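Zesau Repair and Reuse Group
Minutes of the May meeting, held in the back workshop

Present: Yolanda Mbeki (taking the minutes), the chair, the parts buyer, both bench leads and two members from the Zandberg branch.
Apologies: the school liaison, who sent a written note.

The meeting opened at 6.40 pm.

Minutes of the last meeting

Agreed, with one correction. The minutes had us "delighted" to accept the towers from Haddad. The bench leads said they had not been delighted and did not recall anyone else being so either. Changed to "agreed to accept".

Matters arising

The shelving has still not been fixed to the wall. It was going to be done last month and the month before. Carried forward again.

The label printer is back and works when it is plugged in at the far socket. The chair asked why only that socket. There was no answer, and the matter was left.

The Haddad towers

We took 31 machines. The covering letter called them "tested and ready for use". The Zandberg members asked who had tested them and what the test was. The parts buyer had put the same question to Haddad and got the same letter back a second time.

The first bench lead thinks most of them are worth the trouble. They are plain office towers with room to get your hands in. The second bench lead thinks we say this every time and then spend the summer looking for memory. Both views noted.

There was a long discussion about whether to change processors at all. Serix has offered us a box of 60 pulled chips at what it calls a friendly price. Yolanda Mbeki asked what an unfriendly price would look like, as this one seemed to her to be on the high side for parts with no history and no promise that they run. The parts buyer pointed out that they are sold as seen. It was put to the meeting that a faster chip does little for a machine that is used for letters and email, and that the old hard drives are a far more likely cause of complaint. There was some support for this, and some muttering about the cost of drives.

Agreed to buy no chips from Serix until we know which boards we have. The bench leads will take the model numbers off the boards themselves and not off the stickers on the cases, as we have been caught that way before.

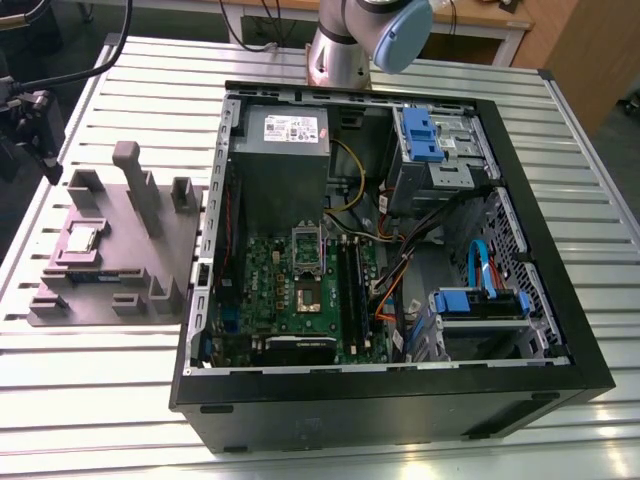

BENCH PRACTICE

Sockets. The second bench lead wants a firm rule about open sockets. With the retention frame up and the chip out, the pins are bare, and a dropped screw or a sleeve is enough to finish the board. The proposed rule is that no one leaves the bench with a socket open. The first bench lead said we had this rule already and that it was on the wall. It was found to be on the wall, behind the coats. It will be moved.

Chip trays. Members have been asked to put a processor in a proper holder as soon as it comes out. A tray with a square pocket does the job, and the chip sits flat where it can be seen. The chair was not convinced that people will use trays when they would not use the saucers. Trial until the next meeting.

Worktable. Everyone likes the slotted aluminium table for its size, as a tower can lie on its side with space left over. Nobody likes what happens to small screws in the grooves. A rubber mat was suggested. The Zandberg branch bought one and reports that the screws now roll off the mat and into the grooves. No decision.

Coloured handles and latches. A newer member had asked, by note, whether the blue plastic pieces inside some cases are meant to be pulled. In the machines we see they usually mark a part that comes out by hand, such as a drive. The bench leads would still like people to look before they pull — and to unplug the data cable first. To go in the starter sheet.

Cables. Please note where each cable went before taking it off. The claim that "it's obvious" was not accepted.

Schools scheme

The liaison's note says the school would like 16 machines by the end of term. The chair called this encouraging. The bench leads asked whether the school had said what it wants them for, and the note does not say. Last time, 2 came back in their boxes. The liaison is to ask before anything is promised.

Any other business

The kettle. Deferred.

Actions
Bench leads: list of board models; move the socket notice.
Parts buyer: tell Serix we are waiting; ask Haddad once more about the test.
Yolanda Mbeki: starter sheet.
Chair: shelving.

The meeting closed at 8.15 pm.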